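Notebook, Flerville unit, kitchen end and office end
21/11/2018
V. Patwary

Carried on with the furniture and fittings check that Hedvika Mikuš started in June. Her list had 25 lines on it, 19 of them closed. I have taken the chair and the sink side today and left the shelving for her.

Chair first. Complaint on the sheet was "sinks when sat on, creaks to the left". Sat on it for ten minutes with the lever up and it did not drop by any amount I could measure against the desk edge. The creak is real. It comes when the weight goes on to the left thigh and stops when I lean back. Backrest bolts were fine, so it must be lower down, either the seat plate or the place where the gas strut goes into it.

Did the plate bolts with the 5 mm key. Two took a quarter turn, the others none. Creak is less but still there. Hedvika thinks the cushion board may be rubbing on the plate and wants to try a strip of felt between them. I would sooner grease the strut socket first as it is the quicker job. Will do the socket, then the felt if that fails.

Note for whoever is next: the Petgate chairs and the Boleck chairs do not share a plate. The bolt holes look the same by eye and are not. I spent a good part of the morning finding that out with a spare from the store.

Sink side. New dish rack is the dark one that goes down into the basin. The old one stood on the worktop and drained on to it, and that is how the joint behind the tap went black. Resealed the joint last week, looks sound. Want to keep standing water off it for now, so racks go in the right basin and the left one is for washing.

Chair seat plate from underneath, then the sink with the rack in the right basin and one yellow plate in it. 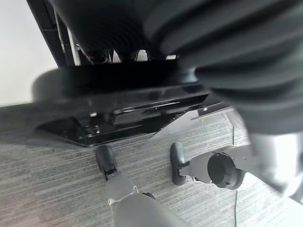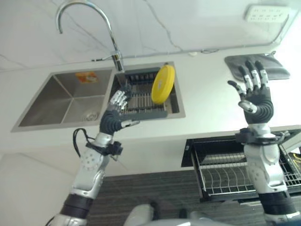 Can the rack stay in the basin when somebody needs to wash a large pan?
Lift it out and stand it on a folded cloth on the worktop, then put it back as soon as the pan is done. It must not be left out overnight.

Plates stand well enough in the rack. The bowls do not, they tip forward and hold water in the rim. Hedvika suggests turning every second one round. Tried it with four and it was better, though it takes up more room.

Asked Ogundipe for a price on a second rack of the same pattern and on a set of felt pads. Their part number for the pads ends 2,689 on the invoice, with a comma in it for some reason, so search without the comma or the page comes up blank. Minimum order is 10 packs. We need one. Will ask upstairs if they want to share.

Still open:
Grease strut socket, sit on chair again.
Felt strip under cushion board, only if needed.
Plug for left basin, current one lets water past — measure the drain before ordering.
Look at the sealant again after a fortnight.
Return the spare seat plate to the store and label it Boleck.

Allen keys are back in the tin, except the 4 mm, which I have not seen since the move.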